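Balberg GS-2 garment steamer: long-term review

Reviewed by Nisha Upadhyay

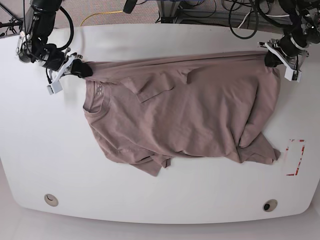 The Balberg GS-2 is a handheld steamer with a detachable tank, sold as a replacement for an iron on everyday clothing. I bought mine in March and have used it on cotton knits, linen shirts, polyester work trousers and one wool coat. The unit was paid for at full retail and nobody at Balberg has seen this text.

Specifications as measured

Tank capacity to the fill line is 228 mL, checked on a kitchen scale with tap water. Time from switch-on to the ready light is 63 seconds from room temperature. The cord is long enough to work at a door hook without an extension lead, provided the outlet is on the same wall. The head is coated metal with two rows of vents, and the body is a matt grey plastic that shows hard water drips.

There are two steam settings. The lower one is described in the manual as suitable for synthetics and the higher one for everything else. The trigger has a lock, which I consider essential for anything longer than a shirt sleeve.

Cotton jersey

T-shirts are the bulk of my laundry, so they got the most attention. Jersey responds well to steam as long as the fabric is under light tension. Hung from a hanger with no tension, the creases relax but do not fully release, and the hem tends to curl forward. Pulling down gently on the side seams while steaming from the inside solves most of this. Ribbed collars should be left alone or steamed without being pulled, as they stretch out of round and are slow to recover.

Heathered and blended jerseys came up slightly better than plain 100 per cent cotton. I attribute this to the polyester content but have not tested it properly.

Woven fabrics

Linen is the weak point. The high setting takes out storage folds and leaves the finer creasing behind. A collar or placket still needs an iron. If you wear linen for work, the GS-2 will be your second appliance and the iron will stay in the cupboard where you can reach it.

Polyester trousers are fine on the low setting. The manual claims a crease can be set with the clip-on press bar. I managed a visible crease on the front of one leg and a double crease on the other, and went back to the iron for both.

The wool coat was the best result of the lot. Fold marks across the back came out in a single pass, with the head held just clear of the cloth, and the nap brushed up normally once it had dried.

Spitting and scale

Any steamer will spit if tilted too far. The GS-2 spits when the head is angled below horizontal, and also for the first few seconds after the tank is refilled. Run it into a towel before pointing it at silk.

Our water is hard. After 5 months the output on the high setting had dropped enough to notice. Descaling with citric acid restored it, but the procedure in the manual requires a full tank to be run through twice with a cooling period between, and it takes most of an evening. My neighbour Tharindu Biswas has the older Mateck upright, which has a drain plug at the base and can be flushed over the laundry sink. I would like to see the same on the Balberg.

Parts

The tank seal is a standard-looking O-ring that is not in fact a standard size. Balberg lists it as a spare. Mine started to weep in the sixth month and the replacement fitted without tools. The fabric brush attachment is held by two small tabs, one of which has since broken. It still stays on if the steamer is kept upright.

Compared with the Clillix

The Clillix travel model is lighter and cheaper, and its tank empties before a second shirt is finished. It has no trigger lock. For a suitcase I would take the Clillix. At home the GS-2 is the better tool by a clear margin.

Rating: 4 out of 5. One point off for the descaling procedure and the brush tabs.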